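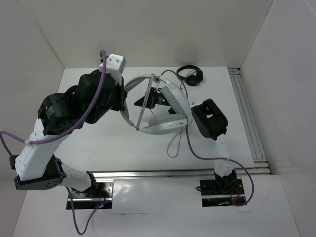
Unit 6: Learning Two-Arm Handling from Demonstrations

Reading before class: the Zillico headphone report, first half. Bring your questions on the results table, we'll need them.

Last unit we had one arm, one block and one bin, and a cloned policy did fine with that. This week everything gets harder in ways I find really exciting. Two arms, one object between them, and the object bends, folds and trails a cord. Headphones are a wonderful test piece for this. The band flexes, the cups can tilt, the cord goes wherever it likes, and there is hardly a flat face anywhere to grab.

6.1 What makes two arms different

With a single arm the object is either in the gripper or it isn't. With two arms holding the same thing, each arm changes what the other one feels. If the left gripper pulls the band by a centimeter, the cups move, and the right arm's plan is already a little out of date. So the action at each time step has to cover both arms together. In our notation:

a(t) = [left joints, left gripper, right joints, right gripper]

One network predicts the whole vector. You can train two separate networks, and people have tried it, but then each one has to guess what its partner is about to do. Question 2 on the worksheet asks you to work out a case where that guess goes badly wrong.

There is also plain crowding. Look at how close the two grippers come when one is at the band and the other reaches in under the cups. The collision margin there is small, and a planner with a cautious margin will refuse to go in at all. Demonstrations get around this nicely, as a person steering the arms will happily work in that tight space and the policy learns to do the same.

6.2 Action chunks

Suppose the policy predicts one step at a time. Every small error shifts the next input a bit further from anything in the training data, and over a long task the errors pile up. (This is the drift problem from Unit 4. If the proof there felt shaky, go back over it now!)

The fix used in the report is to predict a block of future actions in one go. The Zillico policy outputs 20 steps per prediction. Fewer decisions per task means fewer places for drift to creep in. It also helps with pauses. People stop and think during a demonstration, and a one-step policy that sees a still arm tends to learn to keep still forever. A chunk usually reaches past the end of the pause.

The cost is slower reaction. If the cord slips partway through a chunk, the policy won't respond until the next prediction. The usual compromise is to predict often, overlap the chunks, and average the predictions that land on the same time step, with weights that fall off with age:

w(i) = exp(-m * i)

Try m by hand for a few values before the lab. Check which end of the overlap gets the larger weight in the report, it may surprise you.

6.3 The data

The training set has 341 demonstrations, all collected at the Ovthorpe lab. Each one starts with headphones lying on the table and ends with them in a target pose. Starting poses were varied on purpose, cord included. That last part matters more than it sounds. In an early round the cord was tidied before every run, and the trained policy fell apart as soon as it met a messy one.

Color and shape vary too. A policy trained only on a light pair may lean on contrast with the table, or on the outline of one particular band, and you want to know that early.

6.4 Results

Each method got 100 trials on starting poses held out from training.

One joint policy, chunked: 83 successes
One joint policy, single step: 46 successes
Two separate policies, chunked: 58 successes

I love this table. Both changes matter, and dropping chunking hurts more than splitting the arms. I would have bet the other way.

Now look at the failures. The chunked joint policy failed 17 times. Most of those were at the handover, where one gripper has to let go after the other has a firm hold. Release too soon and the headphones swing. Release too late and the arms pull against each other. The policy has no touch sensing and must judge the grip from camera views, in which a gripper behind an ear cup can be partly hidden. The Amarasinghe variant adds a wrist force reading to the input, and we'll cover that in Unit 7.

A word of caution about reading success counts. A trial counts as a success if the final pose is within tolerance, however rough the path was. Two policies with equal scores can look completely different in motion.

6.5 For the lab

Download the Candton data loader and plot left and right gripper opening against time for five demonstrations of your choice. Mark the handover in each plot. Then measure the overlap, meaning the stretch when both grippers are closed, and compare it with the chunk length.

Write half a page on this: would a longer chunk help or hurt at the handover? There are good arguments both ways, so pick one and defend it with your plots.

Worksheet due at the start of the next lab. Question 5 is optional but fun.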